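Painting Technique > Alkyds, Oils and Mediums
Thread: Alkyd over acrylic ground, dull patches after second layer

tarn_ochre
Posted July 31, 2023
Working on a recycled drawer front, solid wood, sanded to bare. Two coats of Voltico acrylic primer, left nine days. First layer is Orkov alkyd thinned with odorless spirits, no added medium. Second layer is tube oil with a small amount of Orkov gel. The darks have sunk in badly. Raw umber and the ultramarine mix are flat, the lights are fine. Is this the ground or the paint?

gesso_mule
Ground. Voltico is very absorbent, more chalk than binder. Two coats on bare wood will pull oil out of anything lean. Size the wood first next time.

PaleVerdigris
Disagree. There is an alkyd layer between the ground and the oil. Once that has cured the primer should have little effect on what goes over it. The likelier cause is the first layer itself. If it was thinned heavily with spirits, it dried underbound and is now porous. Umber sinks on nearly everything anyway.

What was the ratio?

tarn_ochre
Did not measure. Watery in the first pass, thicker in the figure. The sunken areas do line up with the thin parts, now that I look.

gesso_mule
A watery wash does not seal a ground. So the ground is still pulling. Same answer.

PaleVerdigris
It is a different answer, because the fix is different. Changing primer will not help someone who washes in with mostly solvent. Keep the primer, cut the solvent, put some medium in the first layer.

linseed_dept
For the panel as it stands: oil out. Wait until it is touch dry, then rub in a very thin film of medium with a lint-free cloth and wipe off everything you can. If the darks come back, paint into it or let it dry. If they go flat again, repeat once. More than that and you are building a yellow skin.

Khalaf retouching varnish also works but I would not trap it under thick paint.

tarn_ochre
Can I oil out with the Orkov gel or does it need to be liquid?

linseed_dept
Liquid. Gel drags and leaves ridges in the corners. Is there still a rim on the drawer front?

tarn_ochre
Yes, a raised lip on all four sides. The brush already catches on it.

linseed_dept
Then definitely liquid, and check the inside of the lip for pooling before you leave it.

gesso_mule
I have four panels here on Voltico with no size, painted with straight oil, and all four sank. I also have two on sized wood that did not. Small sample, but I know which primer coat I blame.

PaleVerdigris
Those have no alkyd layer, so they do not test the question. I agree on sizing bare wood – my objection is to calling it the whole cause.

tarn_ochre
Oiled out the left half only, as a comparison. The umber came up at once. Will leave it and report on the blue. The next drawer gets a coat of size and a first layer with medium in it, so I suppose that settles nothing between you two.
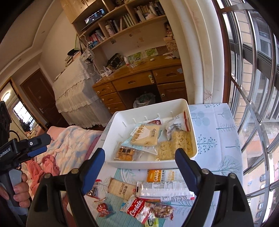
Thread: Vukeo bristle flats, shedding after first wash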